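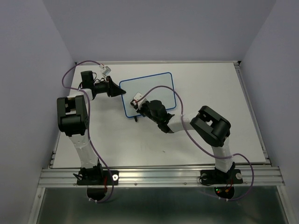 July 18, 2019

I am writing this in the kitchen because the other room is too cold in the evening. The tea is ready and my feet are in two pairs of socks.

The letter from the Nishad fund came today. They give us the money for the after-school science club at Prullirora, for one year, starting in January. I read it three times at the bus stop, and then I phoned Spyros Petkov and read it to him also. He asked me to read the second paragraph again, slowly. In the second paragraph is the condition: we must have 31 children on the list before the first class, and they must come from both schools, not only from ours.

We have 24 names now. So we need seven more, and I think most of them should be from Cirkside, where I know only the secretary and one teacher of year five. I will go there on Monday with the forms. Last time I sent the forms by email and got back one, without a signature.

After lunch I did the budget again. The fund does not pay for the bus. The bus from Cirkside costs $385 for a term if the driver waits, and less if he goes away and comes back, but then he is sometimes late and the small ones stand outside in the dark. I prefer that he waits. Spyros thinks we can ask the parents for a part of it. I don't like this. When I was new in this country I did not send my own daughter to the swimming program because of a paper that said "small contribution," and I did not know how small, and I was ashamed to ask. I told him this on the phone and he was quiet, and then he said we will look for the bus money in another place. He will try the hardware store on Fellell Street. They gave us the paint two years ago, and the colour was terrible but it was free.

Also I must decide about the age. The letter says "from 8 years." Two of the children on my list are seven and will have their birthdays in autumn. I wrote an email to the fund to ask if this is a problem, and I checked it four times for mistakes. I wrote "I would be grateful for your advise" and sent it, and only then I saw it. Advice with c. I have known this word for twenty years.

Mrs. from downstairs brought back my big pot. She says congratulations, so Spyros has already told his wife.

Tomorrow: call the centre about the room on Wednesdays, print the forms (ask for the thicker paper), buy stamps. Find the key for the grey cupboard, I believe it is in my winter coat, but I am wearing my winter coat every day and I have not felt it there.

I should sleep. I will read the letter one more time first.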